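Rarholm Cell Budget Data

README for the planning files, second release

What this is

A set of tables and short notes used to plan and budget for robot work cells at Hirley, a contract packing and light assembly shop. The tables cover purchase prices, quoted and paid; installation hours; spare parts; and the running costs we could pull out of the maintenance log. Rarholm is the name of the project, after the street the second building stands on. A small folder of wrist camera stills taken during cell work goes with the tables.

The files were put together by Songül Eren (purchasing) and Birsen Tekin (cell engineering). They started as two separate spreadsheets that disagreed with each other. Most of the first release was spent making them agree, and the places where they still don't are listed under Known problems.

Who it is for

People in a shop of similar size who are about to ask for quotes on a first or second arm, and anyone inside Hirley who has to write next year's equipment request. It will be less useful for large lines with a full-time integration team. Their costs sit in different places than ours.

What is in the folder

quotes.csv – one row per line item per quote. Columns are vendor, item, category, quoted price, paid price, lead time in weeks, and a free text note. Blank paid price means we didn't buy it.

install.csv – hours logged against each cell, split into mechanical, electrical, programming, and safety review. Hours are as logged by the person who did the work.

spares.csv – what is on the shelf, what it cost, and the reorder point. Fingers, suction cups, cables, and camera mounts are the bulk of it.

running.csv – monthly costs per cell. Starts in November of the first year, when the maintenance log moved off paper.

stills – wrist camera pictures, unlabeled and not linked to rows in the tables.

notes.txt – Birsen's comments on the quotes, mostly unedited.

How the prices were recorded

All prices are in US dollars before tax. Shipping is its own line item if the vendor listed it that way, and is folded into the item if they didn't. We did not try to split it out afterward.

Two vendors appear by name: Drakska, who supplied the arms and controllers, and Khosravi, who did the integration on the first cell and quoted on the second. Other vendors are given as a letter. Both named vendors agreed to have their line items included.

Discounts are entered against the item they were offered on. One exception is the Drakska package price on the second cell, which covered the arm, controller, and training together. That row has the category "bundle" and should be left out of any average of arm prices.

How to read the categories

Arm, controller, end effector, camera, guarding, stand, cable, software, training, service, bundle. Stand includes bolts and floor plates. Guarding includes light curtains and door switches. Camera covers the camera itself, the mount, and the lens if it came separately; the cable that runs down the arm is under cable, and it is the one cable we have replaced more than once.

Software is any license we pay for, either once or by the year. Yearly licenses show up in quotes.csv with their first year price and again in running.csv. Add the two files together without filtering and you will count the first year twice.

Planning rules we settled on

These are house rules and the data does not prove them.

Hold back $4000 per cell for parts nobody quoted. On the first cell it went to a longer cable set, a heavier stand, and a replacement camera mount. On the second cell most of it was left at the end and went into spares.

Allow 9 weeks between purchase order and first powered move. Vendors quote less than this for the arm alone. The guarding is usually what we end up waiting for.

Plan on 100 hours of our own staff time per cell, apart from anything the integrator does. Purchasing tends to forget this line and engineering tends to forget to log it.

Get three quotes for anything over the signing limit, and ask every vendor for the price of the second unit as well as the first. Khosravi's second cell quote changed quite a bit once we asked for the programming hours as a separate item – the files keep both versions, marked rev A and rev B.

Keep one full set of fingers on the shelf before the cell goes live.

Known problems

Programming hours on the first cell are too low. Birsen logged hers and two other people didn't, and we chose not to guess.

The electrical work for the compressed air dryer is charged to the first cell although both cells use the dryer. Move half of it if you are comparing them.

Lead times for vendor C are counted from the date of the quote. All the others are counted from the purchase order.

Energy use is not in running.csv. The building has one meter.

The prices go out of date. Use them for proportions between categories and get your own quotes for the totals.

Changes since the first release

Added spares.csv. Split guarding out of the stand category. Fixed a currency error on two imported end effectors. Removed a duplicate quote for floor plates, which had made stands look expensive. Renamed the column "cost" to "paid price" in quotes.csv, so old scripts that read "cost" will need a change.

Use and contact

Free to use and pass on inside or outside the trade, as long as the vendor letters stay letters. Please don't try to work out who they are. Corrections to prices and categories go to Songül Eren in purchasing. Questions on hours, parts, and cell layout go to Birsen Tekin.
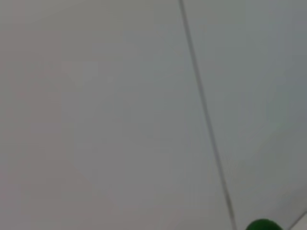 Should the camera cable come out of the camera budget or the cable budget?

Put it under cable, along with a spare, and leave the camera line for the camera, mount, and lens. That matches quotes.csv, so your totals can be compared with ours.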